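Autogramme, Tourplakate und Fanartikel zu Hause aufbewahren
Haushaltstipps für Sammler – Stand: 24.12.2021
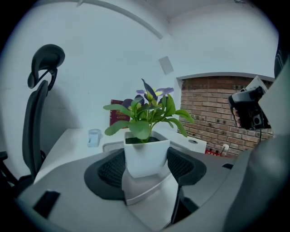 Welcher Raum eignet sich?

Papier und Textilien reagieren auf Schwankungen stärker als auf einen konstant leicht ungünstigen Wert. Dachboden und Keller scheiden in den meisten Häusern aus. Geeignet ist ein Innenraum ohne Außenwand hinter dem Regal, mit 40 bis 50 Prozent relativer Luftfeuchte und Temperaturen unter 20 Grad. Ein einfaches Hygrometer reicht zur Kontrolle, sollte aber vor dem ersten Einsatz abgeglichen werden: Gerät mit einem Schälchen feuchten Kochsalzes in einen dicht schließenden Beutel legen, über Nacht warten, Anzeige ablesen. Der Sollwert beträgt 75 Prozent, die Differenz notiert man auf der Rückseite des Geräts.

Wer Plakate im Wohnzimmer lagert, hält Abstand zu Heizkörper, Aquarium und Zimmerpflanzen. Gegossen wird nie über einer Schublade mit Papier.

Autogrammkarten und signierte Fotos

Filzstift auf Hochglanzpapier ist mechanisch empfindlich und bleicht aus. Silber- und Goldstifte, wie sie bei Signierstunden gern ausliegen, haften auf glatter Oberfläche schlecht und können beim Herausziehen aus einer engen Hülle abblättern. Daher:

- Karten nur an den Kanten anfassen, Hände vorher waschen und vollständig trocknen lassen.
- Hüllen aus Polypropylen oder Polyester ohne Weichmacher verwenden. Weich-PVC ist am Geruch zu erkennen und gehört nicht an das Foto.
- Hülle eine Nummer größer wählen und die Karte mit einem säurefreien Karton als Rücken einlegen.
- Keine Klebeecken mit unbekanntem Kleber, keine Büroklammern, keine Gummibänder.

Frische Signaturen bleiben 24 Stunden offen liegen, bevor sie eingehüllt werden. Auf der Autogrammkarte von Mhairi Lennox zur Etwood-Tournee hat sich bei mir der Schriftzug spiegelverkehrt auf die Folie übertragen – nach einer halben Stunde im Auto. Der Abdruck auf der Karte selbst ist geblieben, allerdings sichtbar schwächer.

Tourplakate glätten

Gerollte Plakate nicht gegen die Rollrichtung zwingen. Zuerst zwei Tage locker im Raum liegen lassen, dann mit der Bildseite nach unten zwischen zwei Bögen ungepufferten Seidenpapiers auf eine ebene Platte legen und gleichmäßig beschweren. Bücher mit geprägten Einbänden drücken durch, besser sind zwei glatte Regalböden. Nach einer Woche prüfen. Hartnäckige Kanten nicht bügeln: Viele Plakate der Vonar-Konzerte sind mit einer UV-Lackschicht gedruckt, die unter Wärme matt wird.

Für die Rolle gilt: Kern mit mindestens zehn Zentimetern Durchmesser, Plakat um den Kern wickeln, Bildseite außen, zuletzt eine Lage Seidenpapier. Versandröhren sind wegen ihres geringen Durchmessers nur als Zwischenlösung brauchbar.

Eintrittskarten auf Thermopapier

Das ist der schwierigste Posten der Sammlung. Thermopapier verfärbt sich durch Wärme, Licht, Alkohol und Weichmacher. Laminieren schwärzt die Karte sofort. Vorgehen:

1. Karte beidseitig mit 600 dpi scannen, Datei verlustfrei speichern.
2. Original in Polyesterhülle stecken, dunkel und kühl lagern.
3. Für Rahmen oder Album ausschließlich einen Ausdruck des Scans verwenden.

Bei meiner Karte für das Konzert in Lirnbridge (Block 44, Reihe 2) war der Saalplan nach einem August auf der Fensterbank nicht mehr lesbar. Der Scan war zum Glück vorher gemacht.

T-Shirts und Bühnentextilien

Siebdruck auf Baumwolle reißt an Faltkanten. Shirts, die nicht mehr getragen werden, ein letztes Mal auf links bei 30 Grad waschen, ohne Weichspüler, liegend trocknen. Danach flach in einen Archivkarton legen und an unvermeidlichen Falten eine Rolle aus Seidenpapier einschieben. Zwischen Druckfläche und nächster Stofflage gehört Silikonpapier, sonst verkleben ältere Plastisoldrucke miteinander. Signierte Shirts werden nicht gewaschen, auch nicht von Hand.

Gegen Motten hilft die dicht schließende Box. Zedernholz gibt Öle ab und sollte den Stoff nicht berühren. Klebefallen mit Pheromonen dienen nur zur Kontrolle, nicht zur Bekämpfung.

Rahmen und Licht

Normales Fensterglas hält nur einen kleinen Teil der UV-Strahlung zurück. Museumsglas ist teuer, Acrylglas mit UV-Filter ein vertretbarer Kompromiss, lädt sich jedoch statisch auf und zieht Staub an. Mit trockenem Tuch reiben verschlimmert das, ein leicht angefeuchtetes Mikrofasertuch genügt. Zwischen Scheibe und Signatur immer ein Passepartout setzen. Auch hinter UV-Glas bleichen Farbstoffe aus, deshalb den Inhalt zweimal im Jahr wechseln.

Verzeichnis führen

Eine Tabelle mit laufender Nummer, Künstler, Anlass, Material, Zustand und Lagerort reicht aus. Die Nummer kommt mit weichem Bleistift auf die Hülle oder den Rückkarton, nie auf das Stück selbst. Meine Liste umfasst derzeit 713 Einträge, davon 603 auf Papier. Fotos der Stücke und Kaufbelege in einem zweiten Ordner außerhalb der Wohnung sichern – die Hausratversicherung fragt im Schadensfall nach beidem.

Korrektur zur vorigen Fassung: Khrystyna Antoniuk hat darauf hingewiesen, dass gepuffertes Seidenpapier für Farbfotos nicht empfohlen wird. Der Abschnitt zu den Plakaten ist entsprechend geändert.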